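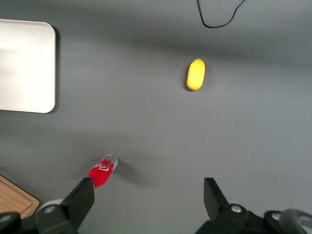 Figure 4.1. View from the wrist camera with the fingers open. A red bottle lies near the left finger, and a yellow lemon-shaped object stands apart from the other things on the table.

Chapter 4
Comparing Two Grippers on the Same Arm

4.1 What we want to find out

In the previous chapter we mounted the arm, connected the controller and learned to move the tool to a chosen point. Now we come to the question which most students ask already in the first week: which gripper is better? I must disappoint the reader a little. A gripper is better only for a certain object, lying in a certain way, with a certain arm behind it. For this reason the chapter speaks mostly about how to make a fair comparison, and the results of our own comparison come late, in section 4.6.

We will use two grippers. The first is the Rimance, with two stiff parallel fingers. The second is the Toma, also with two fingers, but these have a soft inner side which bends when it touches something. Both are fixed to the arm with the same plate, and both take commands from the Nultus controller, so the program does not need to be changed between them — only the file with the finger limits.

4.2 The wrist camera and what it does not see

Please look again at Figure 4.1 before you read further. Both fingers enter the picture from below, and the bottle is partly hidden behind the left one. The lemon shape is fully visible. For a person this difference is small. For a program which must find the outline of the bottle it is large, and it will change again when the arm comes lower.

When we compare grippers with the help of such a camera, we compare also how much each gripper hides. The fingers of the Toma are wider than those of the Rimance. In our first trials, made in December in the Hedeswood laboratory, we forgot this. We had 151 attempts with the Toma and we blamed the soft fingers for every miss. Later Marius Pop went through the recordings and found that in 60 of them the program had already chosen a wrong point before the arm began to go down. The fingers had no part in it.

The lesson is simple to write and hard to follow: note separately where the program wanted to grasp, and what happened after the fingers closed.

4.3 Words used in this chapter

Attempt: one movement from the start position to the object and back, with or without the object.

Miss: the fingers close and touch nothing.

Slip: the fingers hold the object, but it falls before the arm is back at the start position.

Opening: the distance between the inner sides of the fingers, in millimetres. For all trials in this chapter the opening before the grasp is 80 mm, with both grippers.

A bottle lying on its side can be pushed a little by one finger and still be grasped. We count this as a success, but we put a mark in the last column of the table. Some authors count it as a failure. Both ways are acceptable if you say which one you use — and if you do not change it in the middle.

4.4 Preparing the trials

Choose the objects first and the grippers second. If you do it in the other order, you will pick, without wanting it, the objects which your favourite gripper likes. Draw the position of each object on paper, with its direction, and keep this paper for both grippers.

936 views
12 comments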